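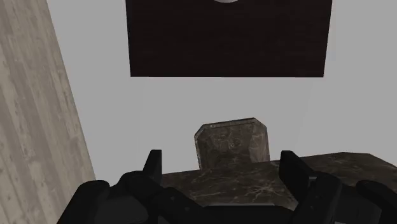 The gripper's view of a worktop in one of the Preltance simulated kitchens, jaw open.

Kitchen recordings reach 1146

The Preltance team now has 1146 accepted recordings in its simulated kitchen set. Of these, 296 were added since the last newsletter, nearly all of them by people on the Mellutura desk working in short sessions between other jobs.

For readers who haven't followed the project, each recording is one attempt at one small task, driven by a person with a hand controller. The software stores what the gripper's camera would see along with the position of the arm and the opening of the fingers. The learning system is later trained to copy these attempts, so a clumsy recording teaches it to be clumsy.

Most of the recent work has been done in rooms with dark stone worktops. Our early rooms were nearly all pale, and the first trained version did badly when it was tried against anything else. Black fingers in front of a dark veined surface are also harder for the operator to judge, and sessions in these rooms have been slower. Please don't rush them. A recording that takes twice as long is still accepted if the movement is steady.

Three points came up when the latest batch was checked:

Start with the fingers fully open. Several recordings began with them half closed, and these had to be thrown out.

Vary the starting position. Many operators line the gripper up square to the worktop before they press record. We need plenty of starts from the side and from higher up as well.

Keep your failed attempts. Mark them as failed and save them as usual. They go into a separate folder and are used for testing.

The Ziltora recording tool has been updated and now asks for the room number before the session opens, which should put an end to unlabelled files. If you are still on the old version, update before your next session. Recordings made with it will not upload.

The next round of training starts in October on the Leclerc machines. We would like two more room layouts finished by then, both with cupboards that open. Anyone who wants to book recording time can do so through the Mellutura desk.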